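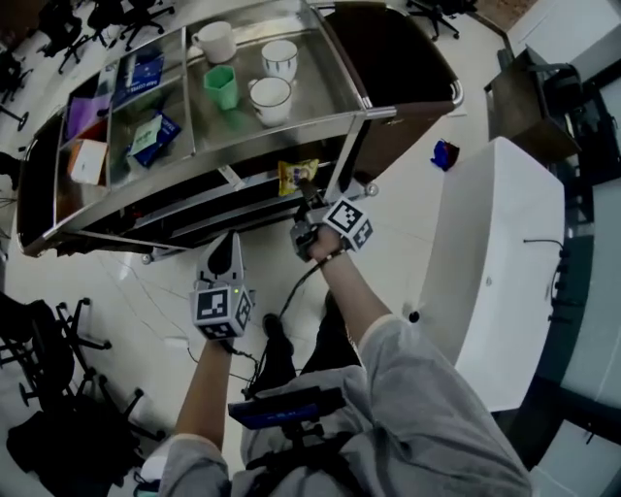 Dromcombe Break Room: Serving Cart

The cart came to the Dromcombe office in June and replaced a fixed shelf. It is a long, curved unit with polished steel rails and black side panels at both ends. Stock number 1171. Page updated November 20, 2024.

Top tray, right compartment: white cups and a green hexagonal plastic cup. The white mug with the handle stands at the back.

Top tray, left compartments: boxed and packeted items – a blue box, a blue-and-green packet, a small white box with orange edges.

Lower shelf: snacks. One yellow packet near the right end.

Casters: the cart rolls on white tile without a mat. Wheels are checked every 48 days.

Parking position: beside the tall white cabinet, clear of the office chairs. Refill lists are kept with the Brotberg stock sheets – item 268 covers cups.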